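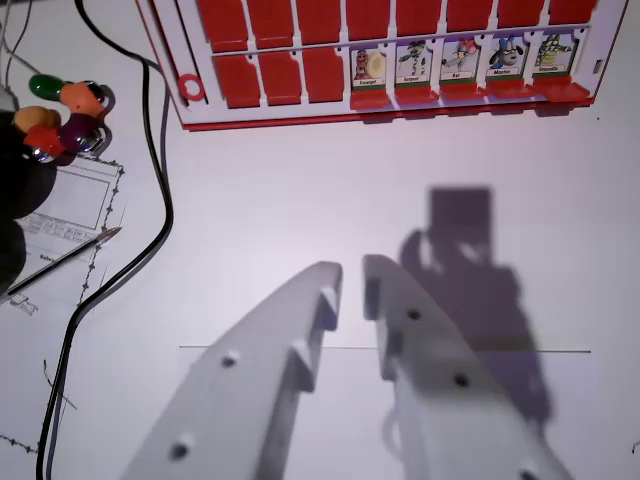 White tabletop, close up

Clear coat over white: yellowing vs. wear
4 min read

gapfiller_17
I have a dining table to refinish in white. Top is 6 feet long, maple veneer, sanded to 180. Plan is two coats of shellac-based primer, two coats of white acrylic enamel, then a clear coat for wear. The room faces south. The last white piece I did got oil-based poly on top and was cream-colored by the second summer. What are people putting over white that stays white?

N. Isah
Waterborne poly, non-yellowing grade. I use Tresatari satin. Three thin coats, scuff with 320 between them. Wait a full week after the last enamel coat before you start. If the enamel is still soft you will get wrinkling along the edges first.

dovetail_ted
I would skip the clear. A decent enamel cures hard enough for a dining table if you leave it alone for a month. Every clear shifts the color a little, and on white you see it. When it gets scratched you have to repair two layers.

N. Isah
Acrylic enamel without a top coat picks up marks from anything with color in it. Mustard, turmeric, newsprint. I have stripped two tables for that reason.

dovetail_ted
Which enamel? The cheap wall and trim stuff, yes, it stays tacky under a warm plate. A urethane-modified trim enamel doesn't. Mine has been in use since October before last with no clear and the only marks are from a chair arm.

gapfiller_17
The enamel is Grewal semi-gloss. The can says "interior/exterior trim" and nothing about urethane. The data sheet lists acrylic resin only.

dovetail_ted
Then I'd put something over it or change the paint. Changing the paint is less work.

malhotra_p
Two separate questions are getting mixed here.

1. Yellowing in the film. Oil-based clears amber, and they do it faster in the dark than in sun. The south window is not what ruined your last piece. Waterborne acrylics and acrylic-urethanes barely move.

2. Yellowing from underneath. Tannin bleeds through if the primer is thin. Maple is low in tannin, but old stain or old finish in the corners can bleed as well. It looks the same from above, and people blame the top coat.

Check the second one before buying anything. Prime a patch, paint it, put one coat of waterborne clear on it, and leave it 6 days. Compare with a painted card made from the same can.

gapfiller_17
I didn't know about the dark. The old piece spent most of its time in a hallway with no window, so that fits.

Will do the patch. Is brushing all right for the clear? I don't have a sprayer.

N. Isah
Foam brush or a pad, not a roller. Work in one direction and don't go back over it. Keep the room under 75 F or it will skin before it levels.

dovetail_ted
A fine microfiber roller is fine on a flat top. Pads leave a ridge at each overlap.

N. Isah
Only if you let the edge dry.

malhotra_p
Use whichever you have practiced with. And stir the satin, don't shake it. The flatting agent sits on the bottom and the first coat comes out glossier than the last if you pour off the top.

gapfiller_17
Patch is on the underside, near a leg. Card is taped beside it. Will post the comparison.

Related threads
Shellac primer over old varnish, adhesion failure (17 replies)
Cinville hardware swap: leftover finishes
Grultgate sanding pads, grit consistency
Leveling a veneered top without sanding through
Satin or matte on white furniture?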